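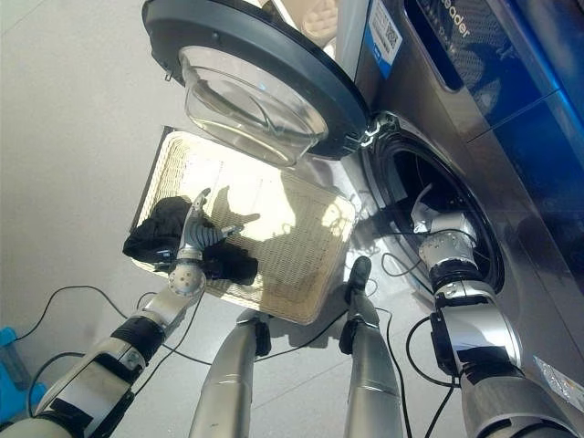
二月に入ったら洗濯の話を書こうと決めていました。一月のあいだ、うちの洗濯はかなりひどいことになっていたので(笑)。

冬の洗濯物って、どうしてあんなに黒いんでしょう。夏は白いTシャツやタオルばかりで、適当に放り込んでもなんとかなるんですが、寒くなると黒、紺、濃いグレー、また黒。しかも一枚ずつがもこもこして場所を取る! かごに入れると、まだそんなに溜めていないつもりでもすぐ山になって、いちばん下に何があるのか自分でもわからなくなります。靴下はだいたい下にいます。

で、先月やってしまったのが、起毛のものと黒いものの一緒洗いです。干そうと思って広げたら、黒いカットソーの全面に細かい毛がびっしり。コロコロを何枚めくっても終わらず、途中で嫌になってハンガーにかけたまま見ないふりをしました。翌朝見てもやっぱり毛だらけでした。当たり前ですね。

そんな話を友人のグラシエラ(Graciela Paredes)に送ったら、返事は「裏返した?」のひとことだけ。裏返していませんでした。
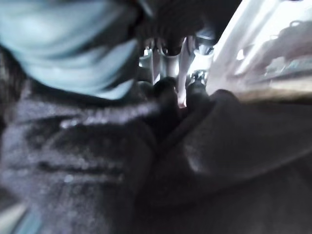
Miroslava Vrabec

というわけで、まずは分け方を変えるところから始めました。

これまでは「白」と「それ以外」の二つだけ。ものすごくざっくりです。今は色より先に手ざわりを見るようにしています。毛羽立っているもの、毛玉ができているもの、フリースっぽいものはまとめて一回。つるっとした薄手のものは別。淡い水色の布なんて、濃いグレーのもこもこと重なっているだけで毛を引き受けてしまいそうで、見ていてはらはらします。前は平気で丸めて一緒に入れていたくせに。

かごは編み目の細かい四角いものを使っています。ベージュで、ふちだけ色が濃い形。丸いかごのほうがかわいいとずっと思っていたんですが、ドラム式の前に置くなら断然四角です! 丸いと扉の下に寄せたときに隙間ができて、そこへ靴下が落ちるんです。それと、編んであるかごは明るいところに置くと光が通ってきれい。洗濯かごにきれいさを求めてどうする、と言われそうですが、毎日見るものなので私には大事なところです。

置く場所は、開けた扉の真下あたりに落ち着きました。前は扉の反対側に置いて、一枚取り出すたびに体をひねっていたので、終わるころには腰が重くて。真下に置いておけば、ドラムから出して、そのまま下ろすだけで済みます。なんでもっと早く気づかなかったのかなあ。

ただ、扉を開けるときは先にかごを少し引いてくださいね。私は二回ぶつけました。どちらもかごのふちだったので機械は無事です。

洗剤の話もちょっとだけ。いま使っているのはSostellの濃色用で、近所のTrudicoで637円でした。正直、最初は普段のものとの違いがわからなくて、匂いが控えめなのはいいな、というくらいの感想しかなかったんです。でも使い始めてから、黒い服の脇の白っぽい筋が気にならなくなりました。洗剤のおかげなのか、量をちゃんと計るようになったおかげなのかは不明です。たぶん後者。前はキャップも見ずに、どぼっと入れていましたから。

量といえば、ポケットの中身! ティッシュ事件はどのご家庭にもあると思いますが、うちの場合はレシートです。細かくちぎれて、黒い生地の折り目に入り込んで、乾くとカチカチになるあれ。爪でこすっても取れないし、取れたと思ったら別の場所についているし。今は分けながらポケットに手を入れるのを習慣にしています。先日は50円玉が出てきて、ちょっと得した気分になりました。もともと自分のお金ですけど。
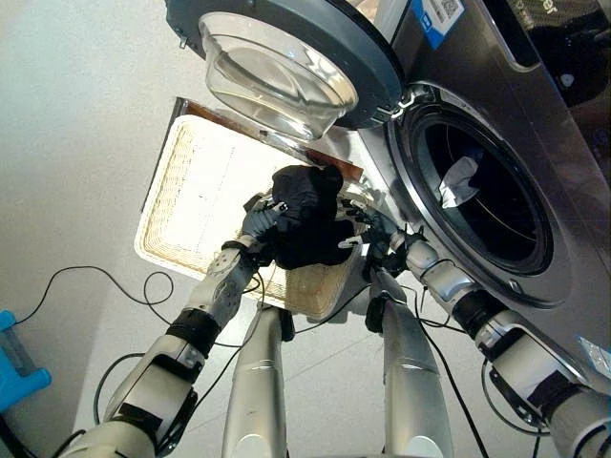

松本、2026-02-02

今朝はよく冷えました。窓の内側が白くなっていて、こういう日は外に干す気がまったく起きません。

黒いものを扱うときに最近気をつけているのは、丸めたまま投げないこと。くしゃっとした塊のまま入れると、袖が変なふうに巻き込まれて、出てきたときにねじれた縄みたいになっているんですよね。両手で持って、一度軽く振って、それからふわっと。このひと振りで靴下が飛び出してきたりもするので、けっこう侮れません。

出すときも両手派になりました。片手でずるずる引っぱると、ゴムパッキンのところで引っかかるし、床に袖がつくし、いいことがひとつもない。両手ですくって、そのまますぐ下のかごへ。地味ですけど気持ちいいです。

それから、ドラムの奥! ここは声を大にして言いたい。白いハンカチやタオルがくしゃっとなって一枚残っているの、やりませんか? 私はしょっちゅうです。気づかずに次の黒い回を始めて、真っ白だったはずのものを何枚ねずみ色にしたことか。だから黒いものを入れる前に、いったん中をのぞき込む。手前の縁の陰になるところは見えにくいので、ぐるっと手も回す。ここまでやってようやく黒の番です。

友人のリズワン(Rizwan Tanoli)は、白いものを全部やめて濃い色だけで暮らすという解決法にたどり着きました。タオルまで紺だそうです。潔いなあと思うけれど、私はやっぱり白いタオルが好きなので、当面は中をのぞき込む生活を続けます。

お急ぎコースについて以前コメントで質問をいただいたので、ここで書いておきますね。うちでは薄手のものだけのときに使っています。もこもこの回は普通のコースで、量は少なめ。欲張って詰め込むと、真ん中のほうがちゃんと洗えていない気がして、結局もう一度回すことになるんです。二回に分けるのは面倒ですが、やり直しよりはましかなと。

そして洗濯ネット。前はファスナーが壊れたものをだましだまし使っていて、途中で口が開いて中身が全部脱走していました。ネットの意味とは。先月ようやく買い替えて、今は一枚400円のものを愛用しています。高いと思うか安いと思うか微妙な値段ですが、口が開かないだけで感動しています。起毛の服は裏返してこれに入れる。グラシエラ、私もついに裏返していますよ。

あと、紺と黒を一緒にするかどうか問題。これは長年迷っていて、明るいところで見れば違う色なのに、夕方の暗い脱衣所だと本当に見分けがつきません。折り目のところが少し青く見えたら紺、という雑な判定をしています。まあ、間違えても今のところ困ったことはないので、紺と黒は仲間ということで。新しく買った紺のものだけは、最初の数回、念のため単独にしています。
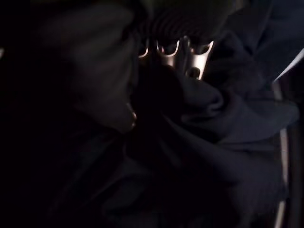
銀色の輪っかと、紺色の布のもこもこ

金具まわりも、ついでに少し。ファスナーは閉める、フックは留める。わかってはいるのに、脱いだときの勢いのまま入れてしまうんですよねえ。以前、ニットの裾に別の服のフックが引っかかって、糸がひゅーっと長く出てしまったことがありました。お気に入りだったのでしばらく立ち直れず……。裏側から糸を引き込んでなんとか着ていますが、見る人が見ればわかると思います。

乾かし方はまだ模索中です。厚手の布は表がさらっとしていても、縫い目の重なったところがいつまでも冷たい。今は物干しの間隔を広めに取って、フードのあるものは逆さに吊るしています。見た目がちょっと怖いので、夜中にお水を飲みに起きると毎回びくっとします。

次回は、たぶん毛玉取りの話。電動のものとブラシで迷っていて、使ったことのある方がいたらコメントで教えてください。ブラシのほうが生地が傷まないと聞いたけれど、私の根気がもつかどうか。

さて、そろそろもこもこの回が終わるころなので、脱衣所に戻ります。

お問い合わせ | © 2026 Miroslava Vrabec | ページの先頭へ戻る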